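Section 4: Setting Up Your Mimero Hand-Rubbed Oil Kit on an Indoor Table

Last updated 13 Jul 2022

If you skipped sections 1 through 3, go back for at least the safety page. I'll wait! I wrote this guide for people who bought the kit from Tarnik or picked one up secondhand, and it covers a pale wood tabletop from bare sanding to the last buffing. Legs and edges are in section 5.

Before you start

Pick a room where you can open a window and leave it open overnight. I do mine in the back room at Stutgate, and in July the oil sets up a lot faster than it does in winter, so work in smaller patches if your room is warm.

You need the bottle of oil, the white pad, the gray pad, a pile of cotton rags (old T-shirts are perfect), a vacuum with a soft brush, and a metal can with a lid. Fill the can halfway with water and set it outside now, while your hands are clean.

CAUTION: Rags soaked with this oil can heat up and catch fire by themselves if you ball them up and leave them. Put every used rag in the water can, push it under, and close the lid. Please don't put one in the kitchen trash "just for a minute."

Preparing the top

1. Sand with the grain until the surface feels even all over. Close your eyes and run your palm across it — you'll feel a rough spot long before you see it.

2. Vacuum the top, then the floor around it, then the top again. Dust comes back down while you're busy with the floor.

3. Wipe with a rag that is barely damp. The grain will lift a little and feel fuzzy.

4. Let it dry for 2 hours, then go over it lightly with the gray pad and vacuum one more time.

Note: Small dark specks that stay put after sanding are usually part of the wood. I used to chase these with a corner of sandpaper and all I ever got was a dip that caught the light at dinner. Leave them alone. If a mark bugs you, try a test patch of oil on the underside first and see how dark your wood goes, then decide.

Applying the oil

5. Shake the bottle well and pour a puddle no bigger than your palm. My first time I used way too much and spent the evening mopping it up with every towel in the house.

6. Spread the puddle with the white pad, going in circles first and finishing with long strokes along the grain. Add more only when the pad starts to drag.

7. Wait ten minutes. Dull patches mean the wood is still drinking, so give those a little more.

8. Wipe off everything that's left on the surface, and I mean everything. If your clean rag comes away wet, keep wiping. Oil that sits on top turns sticky and you'll be scraping it off next week.

9. Leave the top alone overnight with nothing on it.

10. Repeat steps 5 through 9 for the second coat. It takes much less oil than the first, and on most tables 2 coats is plenty. A third won't hurt on a kitchen table that gets a lot of spills.

CAUTION: Don't speed things up with a space heater pointed at the table. Warm the whole room gently or just give it another day.

Buffing and first use

11. Once the last coat is dry to the touch, buff with a folded dry rag. You're after a soft look here. If you want real shine, the Pacheco paste wax goes over this oil nicely, but let the table sit a full week before you open the tin.

12. Use coasters and placemats for the first few weeks, and blot up water when you see it. Skip the spray cleaners for good.

Checking your work

Look at the top in daylight from a low angle, and walk around to the other side and look again. Shiny streaks are leftover oil: rub them with the white pad and a few drops of fresh oil, then wipe dry. Cloudy areas usually clear up as the finish hardens, so give them a few days before you do anything. If you still have trouble after that, see part 102 in the spares list for a replacement pad and turn to the trouble chart in section 7.

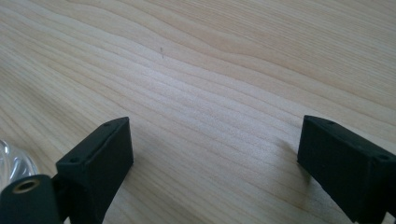
Fig. 4. Pale wood tabletop with a soft, matte look, seen in daylight.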